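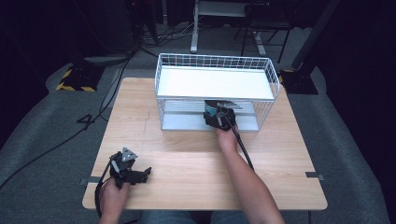

The Zodcombe Z3 replacement finger set is for Elcombe hand-held grippers and replaces the fingers covered by our October notice. Those fingers could crack at the rear mounting hole and let go of a part without warning. The fault shows up mostly in reach-in work, such as placing a small item under the upper shelf of a wire-mesh basket, where the jaws get pushed sideways against the rack. Radek Koubek at Kadlec reported the first break after 200 cycles.

If your fingers are from the recalled batch, stop using them now. Do not glue or tape a cracked finger — a loose piece can jam the jaws.

Before fitting a new set, unplug the gripper cable and wait 15 seconds. Open the jaws fully and check both fingers at the holes.
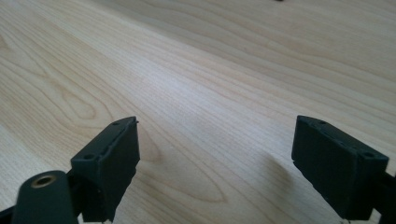

Gripper fingers open over a wood tabletop, with two small holes along the top of each.

Set contents: left finger, right finger, 8 screws, hex key.
Fit time: 15 minutes
Warranty: 3 years

Recalled fingers are exchanged free of charge. Send both, even if only one has cracked, to Zdzisław Adamczyk, Returns, Hellcombe.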